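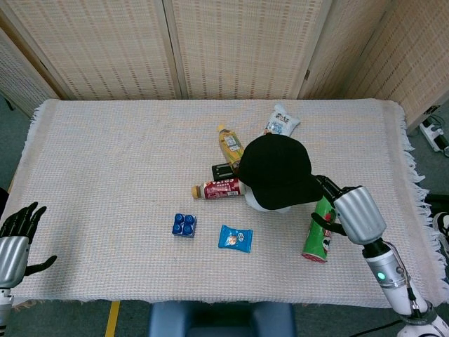
Gorra negra sobre la mesa, con el biombo detrás.

Grutilley, cuaderno de rituales para la suerte: lo que queda después de usarlo

Empiezo por el precio, que en estas cosas suele ir en letra pequeña: 1.985 pesos la caja completa, 1.947 si uno se apunta al boletín. Treinta y ocho pesos de rebaja por entregar el correo electrónico. Yo lo entregué, y desde entonces recibo consejos sobre la luna menguante a las seis de la mañana.

La caja trae un cuaderno de tapa dura, un juego de tarjetas, una bolsita con sal gruesa y un hilo rojo para la muñeca. El editor es Stollent, que hasta hace poco vendía agendas escolares, y la autora de los textos firma como Trinidad Painemal. Escribe bien, mejor de lo que el género acostumbra. Su capítulo sobre por qué echamos sal por encima del hombro izquierdo tiene gracia y hasta reconoce que las explicaciones que circulan se contradicen. Lástima que tres páginas después te pida hacerlo cada vez que firmes un contrato.

El método consiste en elegir 5 costumbres de las tarjetas, practicarlas durante un mes y anotar cada noche si el día fue "favorable", "neutro" o "de aprendizaje". Fíjense en que no existe la casilla "malo". Un día en que perdí el autobús, se me cayó una muela postiza y discutí con el banco tuve que apuntarlo como aprendizaje. Con un registro así, cualquier amuleto funciona.

Elegí tocar madera, el hilo rojo, no dejar el bolso en el suelo, entrar con el pie derecho y no nombrar en voz alta lo que uno espera que salga bien. Las cuatro primeras son llevaderas. La quinta es un fastidio en una oficina donde hay que presentar previsiones de ventas, y Virgilio Aquino, mi jefe, no aceptó como respuesta que prefería no gafar el trimestre.

Para compensar mi mala voluntad le presté el cuaderno a Marites Espiritu, que cruza los dedos en los aterrizajes y no se avergüenza. Lo usó en mayo, quince días. Le gustaron las tarjetas y la parte histórica, y abandonó el registro nocturno porque le daba más ansiedad que alivio: si se olvidaba del hilo, se pasaba la mañana esperando el golpe.

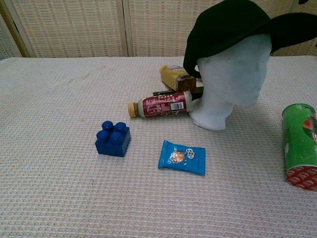 Y ahí está mi reparo principal. Casi todos tenemos alguna manía de este tipo, y mientras cueste un segundo y nadie la controle, hace poco daño. Tocar la mesa tranquiliza a quien la toca. Convertirla en una tarea con casillas, en cambio, le añade una obligación más al día y la posibilidad de incumplirla.

La contraportada asegura que el sistema se probó con 558 lectores y que "la gran mayoría notó cambios". Escribí para preguntar qué cambios, comparados con qué, y si hubo alguien que llevara el mismo diario sin rituales. Me contestó con amabilidad Rogelio Saludo, de atención al cliente, que me envió un cupón para Skaltlow, la aplicación de la casa. Insistí. Llegó otro cupón.

La aplicación, ya que estamos, es prescindible. Manda avisos para tocar madera a horas fijas, cosa que contradice todo lo que el propio cuaderno cuenta: la costumbre sale sola, justo después de decir algo optimista. Tocar madera a las once en punto porque vibra el teléfono me pareció bastante triste.

De los materiales tengo menos quejas. El papel aguanta la pluma sin traspasar y la cinta marcapáginas no se deshilacha. Las tarjetas son gruesas, aunque la caja cierra mal y a la segunda semana ya la sujetaba con una goma. El hilo rojo destiñe en la ducha - lo comprobé con una camisa clara - y el repuesto se vende aparte.

Si lo que interesa es el tema, hay una alternativa más barata: el librito de Milagros Quiambao publicado por Manalo, que recoge supersticiones de cocina y de viaje, dice de dónde cree que vienen y no le pide a nadie que practique nada. No trae sal, pero eso se arregla en casa.

¿Lo recomiendo? Las tarjetas sueltas, sí, para una sobremesa larga. La caja entera a ese precio, no. Le pongo dos estrellas de cinco, y una es para el capítulo de la sal. Si alguien quiere el mío, lo regalo con los dos cupones dentro.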